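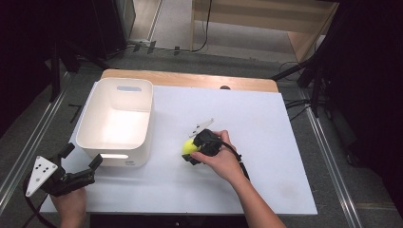 How do you clean old tennis balls so they can go back in a storage bin with everything else?

Wipe them with a barely damp cloth and a drop of washing-up liquid, brush the felt, and leave them on a rack for two days before they go in the bin. Don't soak them. The felt holds water for a long time and the glue under it suffers.

What you need

A plastic bin with handle holes, a nail brush, two cloths, washing-up liquid, a wire cooling rack you no longer bake on, and a flat surface that wipes clean. A white board or an old shelf laid over the table is good, as clay and grit show up on it and the table stays clean underneath.

Sorting first

Tip the balls out on the grass if you can. Drop each one from shoulder height onto a hard floor. Anything that comes back to your knee or lower is finished for tennis but fine for the dog or for cutting up to go under chair legs. Put split ones straight in the rubbish.

Cleaning the balls

1. Brush off loose dirt dry, going round the seam.
2. Dampen the cloth, wring it hard, add one drop of washing-up liquid.
3. Roll the ball in the cloth between your hands for half a minute.
4. Do the same with the second cloth and plain water.
5. Set the balls on the rack with gaps between them, away from the radiator.

Green stains from wet grass won't shift completely. I leave them.

Cleaning the bin

Wash it in the bath with warm water. The handle holes collect a grey line along the edge, and a cotton bud gets it out. Dry the inside corners with a tea towel - rounded ones are much quicker. Leave the bin upside down overnight.

Putting them away

Stand the empty bin where you can reach over the side without stretching and put the balls in one at a time, checking each for damp as you go. Lay the bottom row first and build up. Stop before you reach the handle holes, or they roll out when you lift it. Lidless bins can go on a low shelf with the name of the thing facing out. Mine says BALLS on masking tape and has done since December.

Comments (3)

Malcolm Birkett
I used to put mine through the washing machine in a pillowcase. They came out clean but went bald within a month. Will try the cloth.

Piret Lapiņa
Does this work for the soft red ones children start with? Ours are filthy.

Rasmus Koppel
Piret, we do the foam sort the same way but they want longer on the rack, three days at least.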